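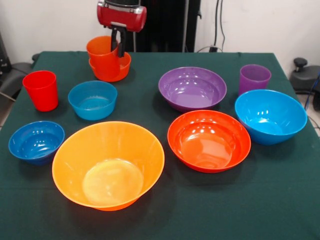 Witska today opened orders for Prandau, a table-clearing kit for canteens, nurseries and anywhere else that plastic tableware breeds overnight. The kit adds stacking and sorting routines to a two-fingered gripper and comes with three days of on-site setup. Buyers wanting polished demonstrations with matching crockery should look elsewhere. Witska prefers a green cloth and bowls in most of the colours a toy shop can supply, and asks the arm to deal with them one at a time, down to lowering an orange cup into a small orange-red bowl.

"We have watched the thing stack bowls for about 708 hours," said Gijs Desmet, product lead at Witska. "I can't claim it was gripping television. My own kitchen has never been tidied with such patience, and I include the times my mother visited."
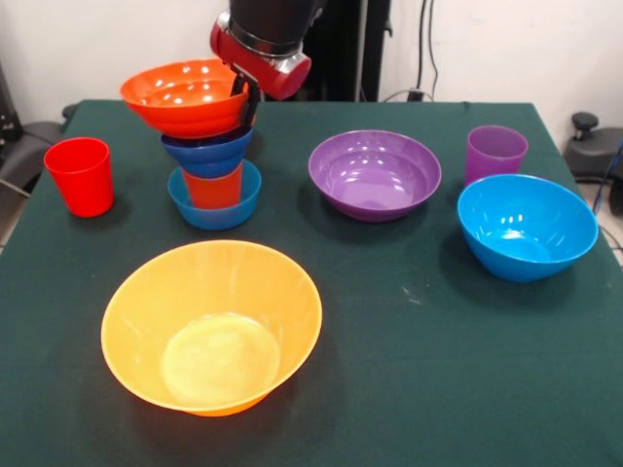 Prandau works from a fixed table position and needs no special markings on the tableware. Customers choose from 13 stock routines, among them nesting by size and stacking straight up, or have Witska write their own. Software updates are included for the first year. Washing up is not, and the company would be grateful if people stopped asking.

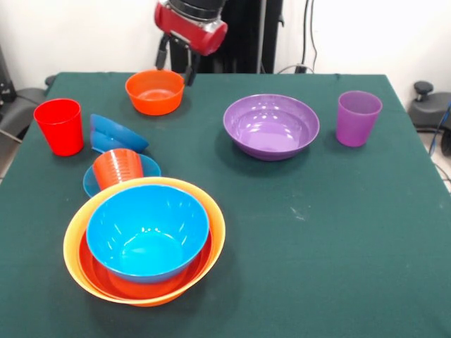
Prandau stacking trial: bowls nested at the front, purple cup and bowl off to the right.

The kit costs 3,000 euros, excluding the arm, and is sold through Tzanetos and Vikness. First deliveries are planned for November. Site visits can be booked through either dealer, who will ask how large your tables are and would like a measured answer.

Issued by Witska, 04/09/2020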